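I've been meaning to write about work for ages, and a few of you keep asking what's going on over there, so here goes. (If you only come for the garden stuff, skip this one. I'll have bulb news in December.)

For anyone new, I work at Hinds, in the building out on the Flavstead road. We take in old office computers, pull them apart, and sort what's good from what's scrap. I've done teardown for 12 years. That's a lot of desktop towers, and my right thumb can tell you about every single one of them. Last spring we got the Bulter cell, which is two robot arms and a table, and everybody had an opinion before the crates were even open.
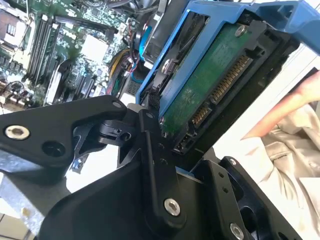
Drives are my thing, so naturally that's the job I was nosiest about. They're where the money is and also where the trouble is, what with people's tax returns and baby pictures sitting on them. I used to do every one by hand, and on a busy day that could mean 162 of them. Now I spend a good part of my shift right beside the arm. With the kind of tower that has those bright blue plastic caddies, your hand is never very far from the gripper's fingers, and it took me weeks to stop flinching! You learn its pace. It's slower than me, I'll say that out loud, but it doesn't get a sore thumb and it doesn't need to stop and talk to the guy from receiving.

What changed most is the talking, funny enough. The old bench had five of us in a row and we solved the world's problems over the screwdrivers. Now two of us are at the cell, one is over on testing, and the other two went to the Clineck building to do laptops (their choice, and they got a raise out of it, so good for them). I miss the row. Lunch is the only time we're all caught up on each other's kids anymore.

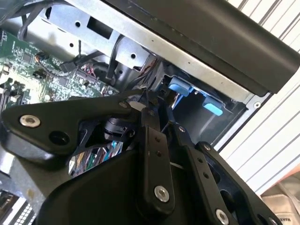
The other big change is that I got sent to a class. Me, in a class, at my age! It was 40 hours, spread over a few weeks, and I was sure I'd be the slow one. I wasn't. A lot of it was stuff like how to write down what you do with your hands, which is much harder than it sounds - try explaining how you know a latch is about to let go. I filled half a notebook and I still don't think I got that one right.

And I'll be fair about the money, because my brother-in-law always asks. My rate went up when I finished the class. The overtime mostly went away. Some months I come out ahead and some months I don't, and I'd like a bit more straight talk from upstairs about what happens when the second cell comes in. They say no one's getting cut. I'd like that on paper.

Meanwhile we have a pallet order on the books, 2000 towers from one customer, and I have already been told which shelf my name is on. The drives come first, then memory, then everything else goes down the line to the folks with the big bins.
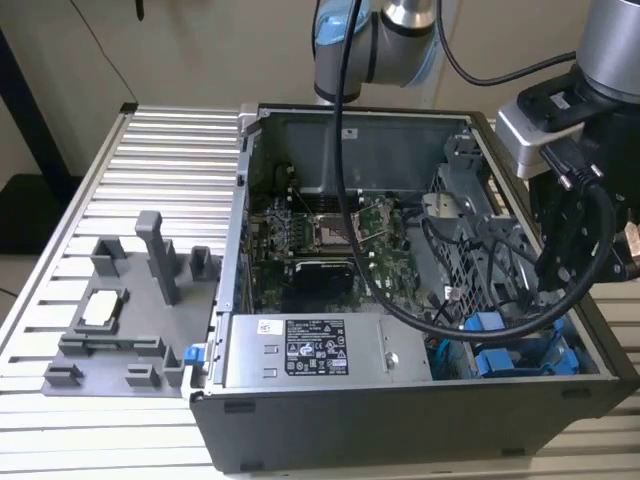
*One of the towers on the table at the cell, side panel off.*

Anyway, my break is long over and I still have to find my good gloves. If anybody reading this has gone through the same thing at their job, leave me a comment. I'm especially curious whether your crew still eats lunch together.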